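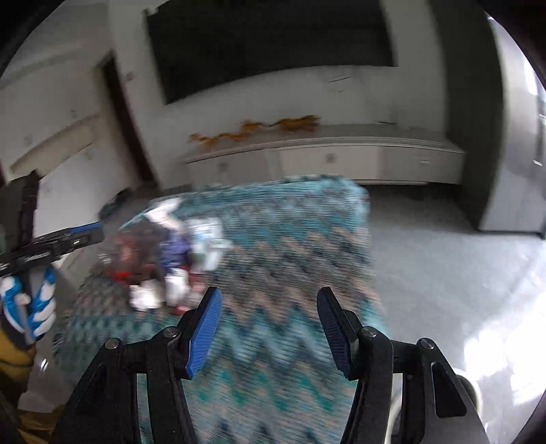
k_shojaei wrote:
Before the board votes, I would ask that spare finger pads be entered as a separate budget line. The draft folds them into the purchase price, and the pads are the part we will replace most often.

Rusgate_Procurement wrote:
Thank you, Mr. Shojaei. The draft dated August 19, 2019 requests 2 pairs of hand-held grippers for household tidying work, with delivery in February. The ceiling for the first order is 3,000 dollars. Spare pads can be listed apart if the other members agree.

planport_ops wrote:
I do not agree. A separate line invites a separate cut. Planport kept its consumables inside the equipment total for that reason, and we recommend the same here.

Kianoush Shojaei (k_shojaei) replied:
With respect, that hides the running cost. The board should know what the second year will require before any robot arm is considered.

Hadgu_Facilities wrote:
Our office takes no position on the pads. We do ask that floor time be budgeted. A rug with a pile of clothing and small items on it must be sorted and then set out again for the next session, and the draft allows no paid hours for that work.

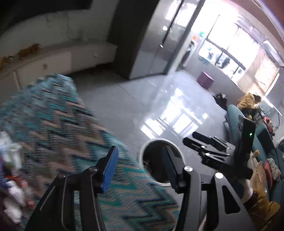

Revised request, for comment

Rusgate_Procurement wrote:
1. Grippers: 2 pairs, as before.
2. Spare pads: separate line, 4 sets.
3. Room preparation: paid hours, to be supplied by Hadgu.
4. Robot arm: deferred to the next budget.

planport_ops wrote:
Our objection to item 2 stands. We support the remainder.

plarby_accounts wrote:
Plarby can accept item 2 if unspent funds may be moved to item 3. Please confirm in writing.

Rusgate_Procurement wrote:
Confirmed. Hadgu is asked to submit its hours before the draft is reissued.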